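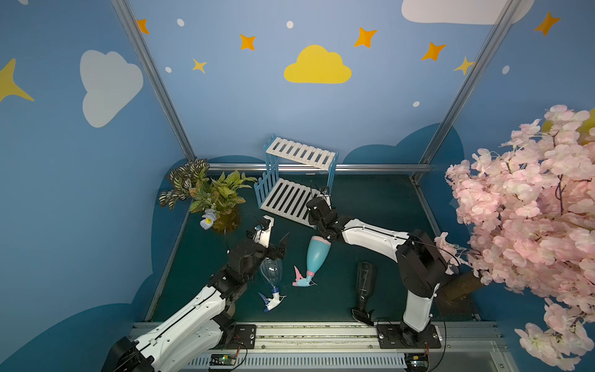

I met the owner of Dostcombe Soap for coffee on a Friday, and she was late, a bit flustered and smelled wonderfully of rosemary. She'd been up since before dawn pouring bars!

I asked how it all started. "In my mom's kitchen, in 2000," she told me. "I ruined her good pot and I still haven't replaced it."

These days she sells some 186 bars a week, mostly at the Bister market, and she still cuts every one by hand. I wondered if she ever gets sick of it (I would). "The cutting, no. The labels, yes. I hate the labels."

Storage comes up a lot when you talk to her. Fresh bars need weeks of air on all sides, so she's forever hunting for shelf space. "My husband wants the hallway back," she said, laughing.
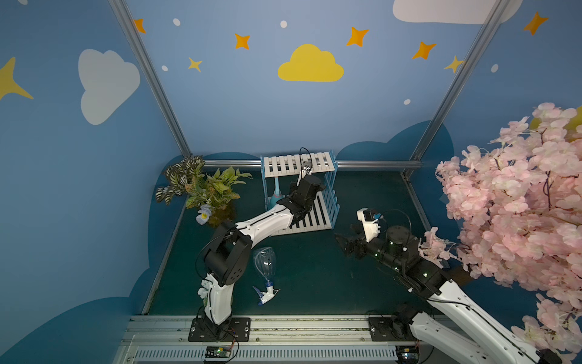

What's next?

A shaving bar, if she can get the lather right. She's tried 2 recipes so far and likes the second one, the one with clay. I took a lavender bar home and it's already half gone.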